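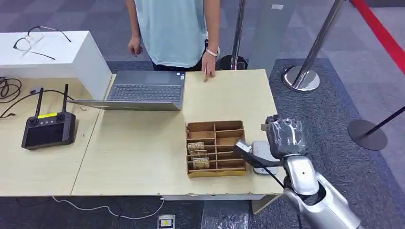 I have been putting off the small parts problem since March, and this week I finally ran out of excuses. If you've been reading for a while you know the back room is where everything ends up. Spare screws, chargers, those little packets of feet that come with shelves, the one good tape measure (which is never the one I find first). I had all of it in three shoeboxes and a cookie tin, and every time I needed something I tipped the lot out on the table and swore at it.

So this is the post about cardboard. Sorry if you came for the bread one, it's still coming!

What set me off was an order from Wurkholm. I bought a batch of cabinet hinges and shelf pins from them for the hallway cupboards, and they arrived in small cardboard boxes, properly printed so you know what's inside, and I just liked them. They stand up on their own and they fit in my hand. I put them on the windowsill for a week and kept picking them up. Then I thought, well, why am I decanting things into a cookie tin when they already come in a perfectly good box?

The trouble with small boxes is that they fall over and slide around and you end up with a pile of small boxes, and a pile of small boxes is just a shoebox with extra steps. They need somewhere to stand. I looked at plastic drawer organizers and I looked at a very handsome wooden thing from Motico that I would have had to explain to my bank. In the end I went with plain brown corrugated cardboard, the kind of tray with thin dividers that slot together into a grid. Two columns, a few rows each. You stand a box upright in a compartment and you can read the front of it, and that is the entire system.

I'd forgotten how nice cardboard is to work with. It weighs nothing, so I can carry the tray from the table to the shelf with one hand while holding a coffee in the other. It doesn't scratch the tabletop, which matters to me more than it should, as I sanded and oiled those tops myself and I'm still a bit precious about them. And if a divider gets crushed I can cut another one with a knife and a ruler in about a minute.

A few things I've worked out so far, mostly by doing them wrong.

Don't fill it on day one. I did this the first time, crammed every compartment, felt very pleased with myself and then had nowhere to put the picture hooks. I took the lot out again and started over in one column, with only the boxes I reach for every week. The rest can earn a place. Having gaps feels wasteful for a day or two and then it feels great.

Face everything the same way. I know, I know. But if one box is turned around I will pick it up, read the back, turn it over, read the front and put it down somewhere else, and then I've lost it.

Things I use at the laptop stay near the laptop. I do my orders and my lists at the same table, so the tray lives right there where I can look from the screen to the boxes and back. I tried keeping it on a shelf across the room and bought a second lot of shelf pins I already had. 500 of them, because that was the cheapest pack. If you need shelf pins, write to me.

The cables are a different story. I have not solved cables. They have their own corner on the left-hand table, and it's a tangle, and I've decided that is next month's problem. I've tried ties and clips and those fabric sleeves, and what happens every time is that I need exactly the one cable in the middle of the bundle. A reader in Dristbridge wrote in to say she rolls each one up and keeps it in a toilet paper tube, and I think I might try that, seeing as I've apparently become a cardboard person.

And I still put my glasses down on top of the white cabinet and then walk all over the house hunting for them. I thought about giving them a compartment. They don't fit, I checked.

Cost, for those who always ask: the tray was less than lunch. The boxes were free with what was in them. I did buy a marker from Grewal to label the ones I want to reuse, and it's a good fat one that doesn't bleed into the card, though I haven't been brave enough to write on anything yet. I keep thinking I'll find better handwriting.

I went through the cookie tin last night as well - there were 27 Allen keys in it. I don't own anything like that many pieces of furniture. I've kept one of each size and the rest are in a jar by the door, and if you visit me you'll be leaving with some. The tin itself is washed and back in the kitchen, so that bread post may turn into a cookie post. We'll see what the weekend's like.

Get new posts by email! Enter your address to join nearly 4,000 subscribers. Unsubscribe at any time.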